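Orside Kitchen Pack, simulated countertop manipulation set
README and data card

Version 2
Maintainer: Lovisa Skjelbred
Scene assets: Arvid Amundsen
Licensing and orders: Leif Lie, Zulis
Last edited: February 15, 2018

What you get

The Kitchen Pack is a licensed set of rendered kitchen scenes and recorded arm episodes, sold for training and testing manipulation policies before any hardware is bought. It is a companion to the Orside Base Pack but does not depend on it. All images are rendered. There are no photographs in the pack and no recordings from a physical arm.

Each episode folder holds the rendered views, joint positions, gripper state, the task sentence and a seed file. Loading the seed file in the Merna viewer restores the starting layout, including the pose of every loose object.

Views

Two views are supplied per episode. The scene view is fixed and looks across the worktop. The wrist view travels with the gripper, so part of the gripper is always in it. Both share one clock. If you train on one view only, set view_mode in the config file and the loader will skip the other.

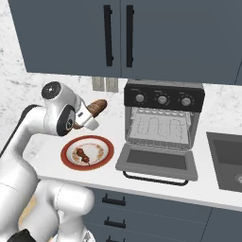
Task sentences are short and in plain English, one per episode. They name the object and the target and leave out the path. Hjørdis Brekke wrote the first batch and the later ones follow her wording: "put" for any placing task, "open" and "close" for doors and drawers, "turn" for dials. Please keep to these verbs if you add your own, as the loader sorts on them.

Objects

Loose objects are mostly food and tableware. Each has a visual mesh and a simpler collision mesh. The collision meshes for food are convex hulls, which means that long or curved items sit slightly proud of whatever they rest on. Food is rigid throughout: bread does not squash under the fingers, and sauces and crumbs are texture only.

Appliances are articulated. Doors are hinged with a friction value that can be edited, and dials turn within fixed limits. Heating is not modelled. A dial position is logged as an angle and has no effect on anything else in the scene.

Known faults in this version

Close wrist views can be filled almost entirely by one surface. These steps are kept in the episodes and are not flagged. Filter on depth if your model suffers from them.
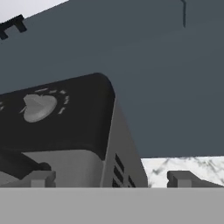 Printed labels on small controls are soft at the default texture setting. The high setting helps but slows rendering a good deal on older cards.

Contact between the fingers and thin bar handles may jitter when the solver step is left at its default. Halving the step cures most of it.

Seven episodes in the Dalen split have a task sentence that does not match the target object. They are listed in errata.txt and will be replaced in July.

Splits

Train, check and Dalen. The Dalen split uses cabinet colours and layouts held back from the other two and is meant for final testing only. Please don't tune on it.

Installing

Unpack the archive, set the data path in the config file and run the check script. The script compares file sizes and opens five episodes at random. A failed check nearly always means an incomplete download - fetch the archive again before writing to us.

Licence and support

One licence covers one site, with up to nine named users. Trained models may be sold or shared, but the meshes and rendered images may not be passed on. Faults go to Alvar Wallin, with the seed file attached and the viewer version in the subject line.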